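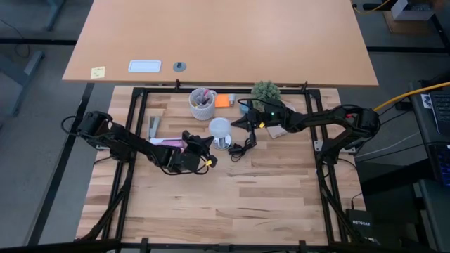
Frequently asked questions

About the collection

What is the Skoseck Collection?
It's a community archive of queer life in Bidinton and the towns up the line. We hold newsletters, posters, meeting minutes, badges, letters, photographs and recorded interviews. Most of it came out of people's spare rooms and garages. The name comes from Skoseck Street, where the first meeting rooms were.

What years does it cover?
The bulk of the material runs from the early 1970s to the late 1990s. We have a few older items, mainly letters and party invitations, and we take in recent material as well. If you have a box of flyers from a dance party in 2012, we'd like to hear from you.

Do you have a full run of the Nillurska newsletter?
No. We hold 58 issues and know of three that are missing, all from the first year. Some of the ones we have are photocopies. If you find originals we will gladly take them, even if we already have a copy of that issue, as the early ones were stapled badly and pages went astray.

Is everything online?
Only a small part. The newsletters have been scanned up to the point where the editors gave written permission. Posters are listed in the online catalogue with a thumbnail. Letters and diaries can only be read in the reading room.

Visiting

Where are you?
Upstairs in the Cattaneo Building, Bidinton. The entrance is on the laneway side. There is a lift, but it has to be unlocked from inside, so please ring the bell and wait.

Do I need an appointment?
Yes, for the reading room. Boxes are kept off site and we need at least two working days to bring them in. The display in the front hall can be seen without booking whenever the building is open.

Do I have to be a member, or a student?
Neither. Anyone can use the collection. Visitors under 18 are welcome, though some boxes contain adult material and are marked as such in the catalogue.

Do I have to give my legal name?
No. Give us the name you go by and a way of contacting you about your booking. We don't share visitor records with anyone.

Can I take photos?
You can use a phone or camera without flash for your own research. Ask at the desk before photographing anything that shows faces in private settings, such as house parties or support group picnics. Some of those people were never out and their families may not know.

How much does it cost?
Reading room visits are free. Scans made by us cost $3 a page, or nothing if you appear in the item or gave it to us.

Donating material

What do you want?
Anything that shows how people met, organised and looked after each other. Ordinary things are useful: phone tree lists, raffle tickets, a programme from a drag night, the roster for a hospital visiting group. At the moment we are short on material from lesbian sporting clubs and from trans people living outside the city.

What can't you take?
Commercial magazines that the state library already holds, framed works larger than a door, and anything mouldy. Please call first if items have been stored in a damp shed. We may still be able to copy them.

My uncle died and left a lot of papers. Should I sort them first?
Please don't. The order he kept them in can tell us a good deal, including who people were when only first names are used. Put them in boxes as they are and get in touch.

Can I put a restriction on what I give?
Yes. You can close an item for a set period, up to 30 years, or ask that names be removed from the public catalogue. The restriction is written into the donor form and you keep a copy.

Can I have it back if I change my mind?
Loans can be returned at any time. Donations are permanent once the form is signed, but we will make you a copy of anything you gave us.

Interviews

Can I be interviewed?
Yes. An interview usually takes an afternoon and can be done at your home. You get the recording and a typed transcript, and nothing goes in the catalogue until you have read it and signed off.

Is there a mistake in your catalogue?
Probably more than one. Captions on the early photographs were written from memory, sometimes decades later. Send us the item number and the correction, and we will add it to the record with the earlier caption kept underneath.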